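Dec 29, 2019

Came in for what I told everyone would be an hour, to rerun the timing numbers before the new year, and of course I am still in my chair and it is dark out. I'll write this up while it's fresh so Kwan-ho and Mavis don't have to reconstruct my day from the commit messages, which I admit are not my best work (three of them say "try again").

Where we left off: Sosa, our motion layer, was replanning the whole approach every time the pose estimate for a glass shifted, even by a hair. The cans are shiny, the glasses are right in front of the cans, and the depth coming back from that part of the table is a mess, so the estimate shifts all the time. The arm would get most of the way down, receive a fresh pose, throw away a perfectly good path and start thinking again. Kwan-ho called it the cold feet problem and the name has stuck, it's even in the issue title now.

First thing I did was look at the logs from the last long batch, 400 approaches, all right arm. I had been blaming the planner for the long pauses, and I owe Chi-keung an apology there, because his planner is fine. It was called 921 times across those 400 approaches. The median call is quick. We were simply asking it the same question over and over, with a slightly different number in it.

So, the fix, or the first half of it. There is now a gate between Kurnis (perception) and Sosa. A new pose only gets through if it differs from the one we planned on by more than a threshold, and the threshold gets looser as the gripper gets closer. That last bit felt backwards to me when Mavis suggested it before the break. Surely you want to be pickier when you're near the stem? But her point was that once the gripper is near the glass it's blocking a good part of it, so the late estimates are the worst ones we get, and we ought to trust them less. She was right and I have told her so by text, with too many exclamation marks.

Details for whoever picks this up:

The gate lives in its own node. I didn't want it inside Kurnis, where Hok-lam is still moving furniture around, and I didn't want it inside Sosa either, where we'd forget about it. It subscribes to the pose stream, keeps the last accepted pose per object, and publishes only when it accepts. If nothing has been accepted for 495 ms it lets the next one through no matter what, so a stale pose can't sit there forever. I picked that number by staring at a plot, so please don't treat it as sacred.

Rotation about the stem axis is ignored completely for the glasses. They're round! We were replanning because the estimator had changed its mind about which way a round thing was facing. I laughed out loud when I saw it in the log, and then felt a bit ill thinking about September, when Ka-ming and I lost the better part of a week to what I am now fairly sure was the same thing under a different name.

The cans go through the same gate as obstacles, with a fixed threshold. Their poses wander more than the glasses do but they don't need to be as exact, we only need to stay off them. I padded the collision cylinders a little to cover it. Watch out for this if you move the row forward, as the padding eats into the space behind the stems and the planner will start telling you there's no way in.

Left arm is parked for now in the open pose out over the wood. It's in the collision model as a live arm, joints read every cycle, so you can move it without editing anything. I know we said we'd treat it as a static lump to save time, but I measured the difference and it's too small to be worth the day when somebody forgets.

I ran 50 approaches with the gate on, going along the row in order, left, middle, right, and stopping each one at the pre-close pose so I could check the fingers against the stem before letting it go on. Planner calls came out very close to one per approach, and the long hesitations are gone. I haven't touched the grasp itself. The close command is still the old open-loop one and still needs Hok-lam's current limit merged before I'd want to leave it running with my back turned. 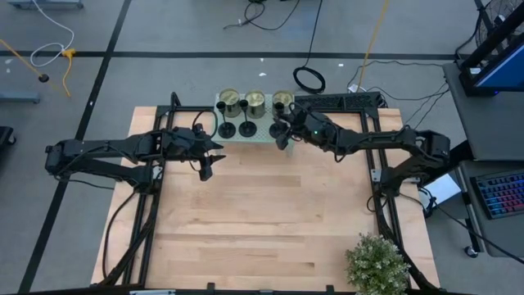

Right arm, third glass

The one that used to be the trouble spot. Left glass and middle glass were all right even with the old code, but on this one the elbow has to bend quite a bit to bring the gripper over from its side of the frame, and the planner has two families of solution that cost nearly the same. A small nudge in the pose was enough to flip it from one to the other. With the gate it picks one and stays there. I'd still like a small penalty on switching, in case the 495 ms timeout lets something silly through at just the wrong moment. Chi-keung, could you look at where that would go? I had a try and made a mess of the cost function, then put it back as it was.

Still to do, roughly in the order I'd want them:

Merge the current limit (Hok-lam).

Log rejected poses as well as accepted ones. At the moment they vanish, and I wanted them twice today.

Get the replay tool in Turkora to understand the new topic. It opens the bags fine but draws the glasses at the origin, all three in a heap, which gave me a fright.

Try the gate with the left arm reaching too. Handoff to Ka-ming if she has the patience for it, she knows the two-arm scheduler much better than I do.

Branch is pushed, config is in the usual folder, and the old behavior comes back if you set the gate to passthrough. I left the logs from the 50 on the shared drive next to the 400.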